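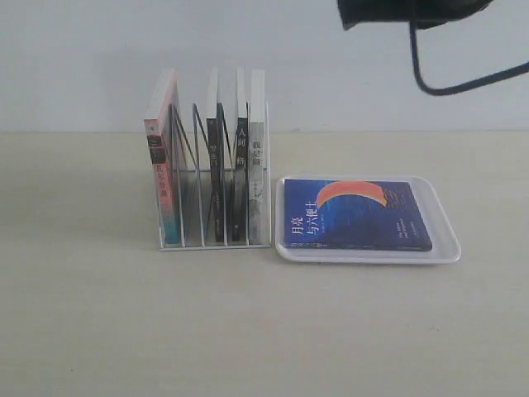 4 min read

Picking up where I left off in August. The arm is bolted down, the gripper is on, and for the last stretch of evenings I've been trying to get it to do one job: take a book that is lying flat in a tray and stand it up in the book holder with the others. I picked this job thinking it would be a warm-up before the real project, and it has become the real project.

Quick recap for anyone new. The arm is secondhand and I call it Thân. The gripper came as a kit from Poluteo, and I put it together at Skendgate, the shared workshop I pay into, where I have the table by the back wall until the end of my slot. The motion software is Hestutar. I'm not a programmer by trade and my scripts look like it.

The Moon and Sixpence is the test book. It's a paperback I already owned, thin enough for the fingers to get across and stiff enough not to flop open. The dark blue cover also helps on a white tray. My first try was with a pale cover and the vision script kept losing the edge of the book against the rim.

The flat pick was the hard part. A gripper that comes straight down onto a flat book has nothing to hold. What I ended up with is a small sideways push first, so the book goes up against the rim of the tray and one edge lifts a little. Then the fingers close on that edge and the wrist starts to turn. I had the push too fast for a long time and the tray would slide with the book. I slowed it down and put thin rubber dots under the tray, and I haven't had to touch that part again.

The turn comes next. The book has to go from flat to upright before it gets to the holder, and I wanted to do most of that turn while it was still low over the tray. If it slips, it doesn't have far to fall. The script stops on a diagonal, checks the grip, then finishes the rotation. The check adds time to every cycle. I tried leaving it out and put a book on the floor, so it's back in.
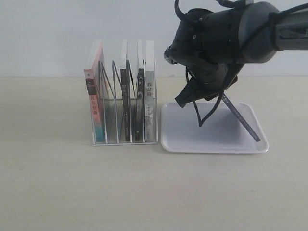 Oi-ling Tsao asked why I don't just stand the book in the tray to begin with and skip the whole rotation, and said she would have been finished by now. She may be right. I told her that the returns box at home is full of books lying flat, and that's the box I want this to work from in the end. She said in that case I should stop using the same book every time. Also fair. I've got a list.

The cable gave me trouble for longer than it should have. It comes off the gripper in a loop, and the first loop I gave it was too short. At the end of the wrist turn it pulled tight and the grip reading jumped, so the software decided the book had been dropped when it hadn't. I spent an entire evening changing thresholds before I looked at the cable. The longer loop fixed it — it swings around more than I'd like, but the readings are steady. If you are building one of these kits, run the wrist through its full range by hand before you tie anything down.

On to the slot. The dividers lean, and the book has to go in between them without catching. I had been treating every slot as if it was straight, which meant the bottom corner of the book would land on a divider about as often as it went in. Now I measure the lean once at the start of a session and save it. The book comes across high, stops over the slot, and goes down slowly. The last bit is slower still.
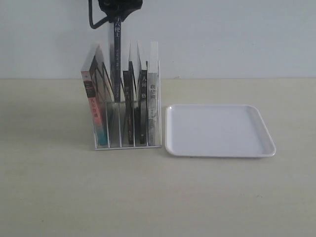 Letting go needed its own fix. With the fingers opening all at once, the book would tip over toward whichever side had more room. I open them a small amount, wait, lift a little, then open the rest of the way. It looks fussy and it takes a while, but the book stays where it was put.

So far I've logged 351 full cycles. I'm going to 1000 before I change any hardware, so that I have something to compare against. The log is a plain text file with the cycle number, the slot, and a word or two on what went wrong if something did. Most of the early lines say "tray" or "cable." The recent ones mostly say "slot."

Parts used up so far: 2 fingertip pads, both worn through at the same spot, and a handful of cable ties. The pads are cheap but shipping isn't, so I've ordered extras.

Still on the list for next time:

Try the thick book. I don't think the fingers will get across it without a different approach angle.

Go the other way, from holder to tray. Tươi Sầm lent me a script for pulling parts out of a rack and I think half of it will carry over.

Move the slot measurements out of the main file. Right now if I bump the holder I have to edit numbers in four places.

Label the power supply. I unplugged the wrong one again last night at 9 and lost the last few lines of the log.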